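Section 4. Setting Up a Classroom Observation Cycle

Complete this section before the first school visit. Totell must already be installed, and the lead researcher must hold a district access code.

1. Sign in to Totell and select New Cycle.

2. Enter the school code and the grade levels to be observed. A single cycle may include up to 50 classrooms.

3. Import the teacher roster. Rosters exported from Flotel load without changes. All other files must have one teacher per row.

4. Assign two observers to each classroom. Observers may not be assigned to a school where they have taught.

Note: Reading and mathematics lessons are scored on separate forms. Select both forms if a teacher is responsible for both subjects.
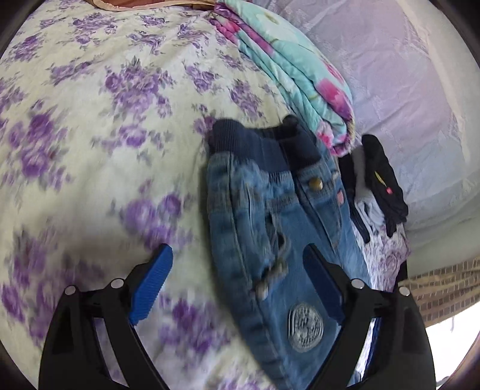
5. Attach the interview guide. Each written response is limited to 400 words – longer entries are saved but do not appear in the summary report.

6. Select Check Cycle. Correct any row marked in red, then select Open.

Caution: Once a cycle is open, classrooms cannot be moved to another school. Close the cycle and start again from step 1.

7. Print the observer schedule and send a copy to each principal before visits begin.

Teacher names are replaced by study numbers when the cycle closes. The key is held by the data manager, Damilola Effiong, and is not stored in Totell. Requests to view the key must be made in writing.

For scoring rules, see Section 5.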